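Choosing a trailer: a conversation with a hire adviser

10 Mar 2020

Trailer hire looks simple until the paperwork comes out. Our adviser has spent years on the counter at Tollalow and now trains staff at Branach. We talked about covers, fences, towing limits and the small bicycle trailers that turn up more and more on the same roads. 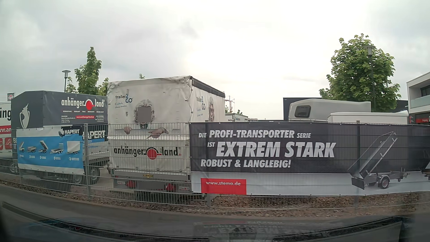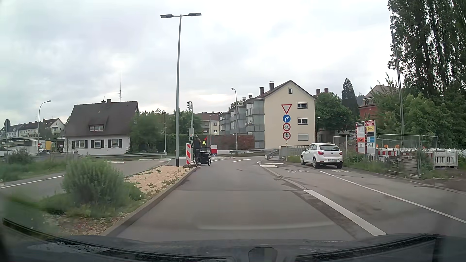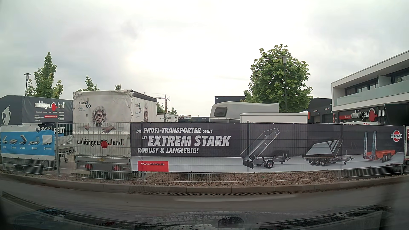
Petersen would like to know why a tarpaulin trailer is so often offered first when a customer asks for something to move furniture.

"Volume," the adviser said. "A high frame and cover give you more space for little extra weight. Furniture is bulky and fairly light, so the space runs out before the payload does. With sand or slabs it is the other way round, and I would send the customer out with an open trailer or a tipper."

The adviser treats the cover as a wearing part. White tarpaulin shows dirt early, dark grey hides it for longer, and both crease along the top edge where water collects. "Check the eyelets and the cord. Tears start at the corners. A patch put on in January, in a cold shed, will seldom hold. Warm the fabric first."

On figures, the advice was to read the plate and ignore the advertisement. A small trailer at Branach weighs 100 kg less empty than the model it replaced, and the payload rose by the same amount. One of the larger ones there is plated for 900 kg, and customers regularly ask to put more than that on it. "They have read 1,068 somewhere, usually on another trailer's plate. The car has a limit as well. You work to the lowest number you have."

Long flatbeds with ramps are hired mostly for small machines. The adviser wants the ramps secured upright and checked again after the first few miles. Loads go over the axles, slightly forward. Too far back and the coupling lifts; too far forward and the car sits down at the rear.

Bicycle trailers follow the same rules on a smaller scale. "Low weight, heavy items at the bottom, a pennant on a rod so that drivers can see it over a bonnet. I would also fit a rear light, whatever the time of day."

The yard at Sestside keeps its trailers behind mesh fencing. The adviser prefers mesh to boards: stock can be seen from the road, and wind passes through. Banners undo part of that. A long one pulls hard on the posts, and its ties should be looked at after every gale.

Coupling locks are fitted there each evening. The keys hang in the office, numbered by bay.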